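当サイトでは、使いやすさの向上のためクッキーを使用しています。「同意する」を押すと、すべてのクッキーの使用を認めたことになります。

やさいは買ったあとも生きている

にんじんやキャベツは、畑でとられたあとも息をしています。人間と同じように酸素を取り入れて、二酸化炭素を出します。このはたらきを「呼吸」といいます。

呼吸をするには、エネルギーがいります。畑にいるあいだは、葉が日光をあびて栄養を作っていました。とられたあとは新しい栄養がほとんど作れないので、中にためておいた糖などを少しずつ使います。置いておいた野菜の味が落ちるのは、このためです。

水分もへっていきます。野菜の表面からは、目に見えない水じょう気が出ています。葉には「気孔」という小さなあながたくさんあり、とくに水が出ていきやすい場所です。

にんじんの葉は、根から水をすい上げつづけます。葉がついたまま置くと、わたしたちが食べるオレンジ色の根は早くしなびます。家に帰ったら、葉を根もとから切り、べつべつに紙でつつんで冷蔵庫に入れましょう。葉も食べられます。細かくきざんで、ごまといっしょにいためるとおいしいです。

温度がひくいと、呼吸はゆっくりになります。ただし、さつまいもやバナナのように、寒さに弱いものもあります。これらは冷蔵庫に入れず、風通しのよいすずしい場所に置きます。

買い物のときは、重くてかたいものをかごの下に、やわらかいものを上に入れます。きずがつくと、そこから水分が出て、呼吸もはげしくなります。 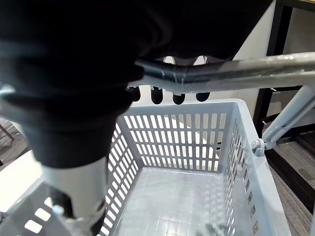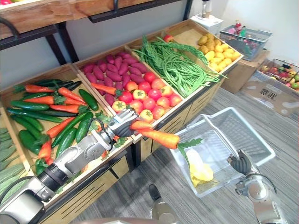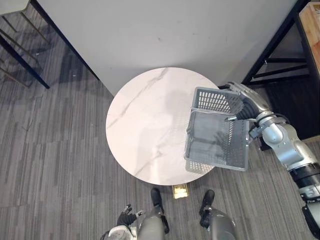

葉を切ったあとの根の頭を浅い水につけておいたら、30日で葉がまたのびてきた、とねきしねさんから便りがありました。根のほうは太くならなかったそうです。水は毎日かえていたとのことです。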